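Cahier d'atelier Grasside, janvier, 14 h
Rédaction : Vira Melnychuk. Relecture : Jozef Maes.

Objet : rangement d'objets mélangés, poste Koster. Il s'agit d'établir si la machine peut assurer cette corvée sans surveillance.
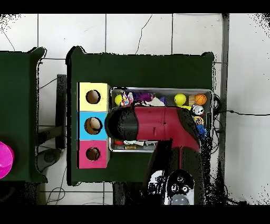
Une machine peut-elle aujourd'hui ranger seule une pièce de jeu ?
Pas encore de façon fiable ; les objets rigides sont à sa portée, les textiles restent difficiles.

M. Van Wijk demande que le seuil d'acceptation soit maintenu à 70 prises réussies sur 100. Les textiles seront comptés à part.
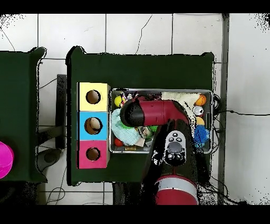
Fig. 2. Pince au-dessus du bac, près du tissu bleu clair.

Le réglage de force proposé par Kobe Martens est consigné dans la fiche Sovero. Il convient de ne pas le modifier avant la prochaine série,
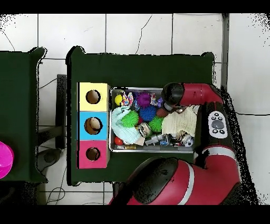
laquelle comportera 400 essais, avec le même opérateur. M. De Haan souhaite y joindre le temps d'un rangement manuel ; la demande est recevable.

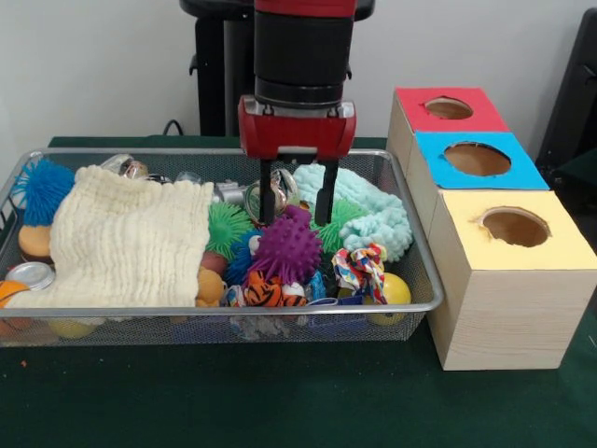 Fig. 4. Doigts ouverts au-dessus des balles à picots.

Reste à décider qui reprend la main lorsqu'une prise échoue 2 fois de suite.

Imprimer | Envoyer par e-mail

Entrées récentes
Pliage de torchons, premiers relevés
Groltix : entretien des pinces
Tri de visserie à l'établi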